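Home | Visit | Open Day | Contact

Open Day FAQ: Two-Arm Demo at Vundent

The arms work at a tabletop with a small two-drawer cabinet and a tray.
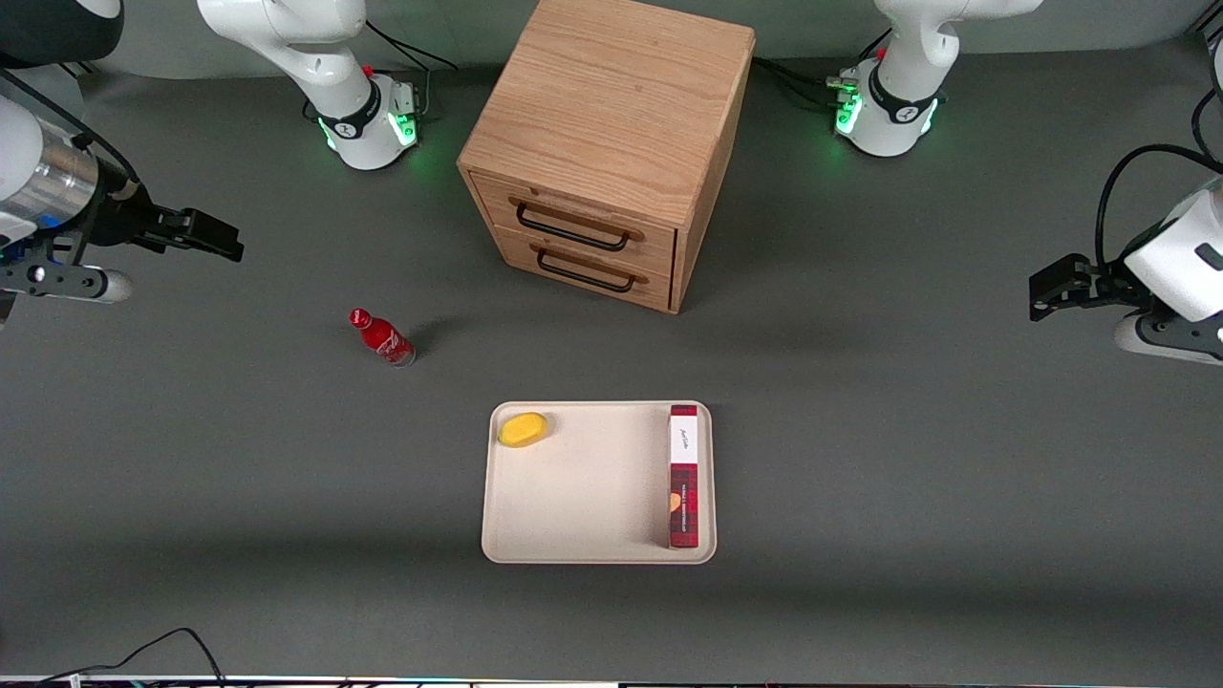

When can I see it?
Demos start at 4 p.m. in Lab 7. Each group is limited to 56 visitors.

Who runs the demo?
Lanying Lu and Hazem Badawi. Both take questions afterward.

Can I touch the arms?
No. Please stay behind the floor line.

Is there a fee?
No, but you need to book.

Filed under: Visits, Robotics
Last updated: October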